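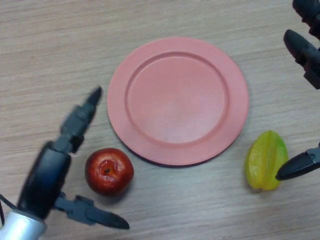 Ticket opened Thursday, 8:40 a.m. Shop label printer (Clender, firmware as shipped) drops the second line of any product name containing a hyphen. We sell tableware and fruit from the same counter and run all our shelf labels out of Romutora. Plain names come out fine: the pink plate prints as "Plate, round, pink" and the apple as "Apple, red." The star fruit goes in as "Star fruit, yellow-green" and prints as "Star fruit, yellow" with a blank second line. The price and bar code are always correct.

Steps tried before opening:
Restarted printer and PC. No change.
Swapped the label roll for a new one (3,000 count). No change.
Printed the same name from a text editor. Both lines print.
Removed the hyphen in Romutora. Both lines print.

Reply from support, 10:15 a.m.
Please send the export file and tell us which template you are using. Also check whether the names were typed in or imported.

Customer, 10:50 a.m.
Template is Shelf Small, unedited. Names were imported in September from our old Plutever price list. File attached, 1,096 rows. I retyped the star fruit name by hand and it printed correctly, so I think it is the import.

Support, 1:30 p.m.
Confirmed. The Plutever export uses a soft hyphen in place of the regular one. They look the same on screen. Romutora treats the soft one as a line break and then discards what follows. We found it in 498 rows of your file. Go to Items, Tools, Clean Text, tick "Replace special hyphens" and run it on all items. Back up first.

Customer, 2:05 p.m.
Backed up, ran it. It stopped at item 675 with "record locked." That item was open on the second register. Closed it there, ran the tool again and it finished. Reprinted the star fruit label and a few from the Ruggiero glassware range. All have the second line now.

Support, 2:20 p.m.
The locked record message should name the register. Logged as a separate request. Closing this ticket as resolved; reply here to reopen it.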